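Workshop > Notebooks > Sidewalk rover > Sim log

2018-09-18

Back at the bench after supper, and I finally got the street corner loading in the sim on the shared machine. Took 13 tries, mostly me pointing it at the wrong texture folder (Pejman Amini, if you're reading this, your folder names are a crime). The rover itself is still up on blocks with one wheel hub off, so for now it's all virtual driving.

I parked the virtual camera on the pavement, looking down the long dark seam toward the crossing. I like this corner for testing. Grey concrete, grey curb, then darker asphalt, so the edge finder has to earn its keep, and there's a red light up on the signal for the stop logic. The building shadow on the right is a nice soft one too. 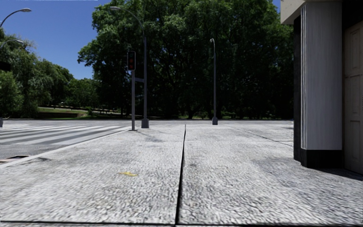 Seam trouble

First run, the edge finder grabbed the seam and called it a curb. Great! It wanted to hug the thing all the way to the road. I bumped the minimum height step up to 5 and it let go, but then it got lazy about the real curb on the left, so that's a trade I'll have to look at again. Saved the settings as Korkulel so I can get back to them.

Frame 871 is the bad one if anybody wants a look. It flags the little yellow fleck on the left slab as an obstacle and swerves. Colour threshold is probably too keen, I copied it from the indoor build.

To do:
- try the drain grate by the curb as a no-go patch
- print a new hub, the grey filament is nearly done
- ask Pejman for the Chowdary motor driver back

Recent entries
Wheel hubs, second go
Battery tray for the Manell chassis
Notes from the Tratodstead build night
Wiring the stop button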